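Dish rack drive passes 600 mark

The Skimell community kitchen has now handed on over 600 plates and bowls to people setting up house, organizers said Thursday.

The kitchen on Werkoten Street began taking in spare dishes in March, when two rental buildings nearby filled up with new tenants. Donations are washed, stood in a rack to drain and packed by the household, with plates going out in sets of four or six. 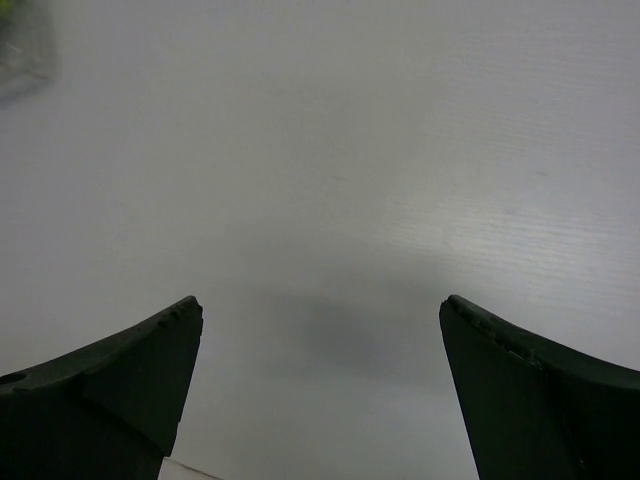 A clear stretch of white surface at Skimell.

Guðlaug Bergmann, who runs the dish table, said plates arrive faster than anything else. Bowls are harder to come by, and mugs have been turned away since the shelf filled up.

"People clear out a cupboard and bring us the lot," she said. "We'd like more cereal bowls. Any colour will do — they don't have to match."

White dishes are the easiest to make up into sets, Bergmann said, and odd coloured pieces usually go to people who ask for just one or two.
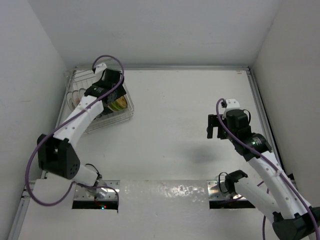

Ketilsson Hardware has given 200 flat boxes for packing, and the Tilent neighbourhood association is paying for paper to wrap the dishes. Another 30 households are on the waiting list.

Dishes can be dropped off at the side door on Thursday between 4 and 7 p.m. Chipped or cracked pieces can't be accepted. Anyone needing a set can leave a name at the front counter, and no proof of address is required.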